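Ladi Adeyemi had put the kettle on before I was through the door, and it was a good ten minutes (and two slices of very good cake) before either of us remembered that we were supposed to be talking about her new novel, The Ferry at Sumine.

"I wrote 600 pages and kept the half that still made me nervous," she told me, laughing. The story follows Oyewole, a young schoolteacher who goes home to bury her father and finds that he has left his boat to a stranger – and oh, how I worried for that girl! Ladi worried too. "I would stop at noon and be cross with her uncle all through lunch." 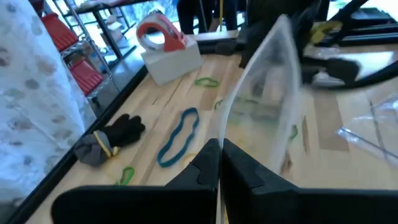
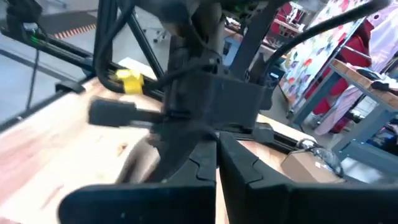

Brerka, who read the book in August, felt that the uncle was forgiven far too quickly and that one more chapter with him would have done no harm. Ladi nodded slowly when I passed this on. "She may be right. I was fond of him by then, and you go easy on people you're fond of."

She is already 28 pages into the next one, which takes up the story of the stranger and the boat. I asked whether Oyewole would be in it, and she poured me more tea. "She writes him a letter," she said at last. "I haven't decided if he opens it."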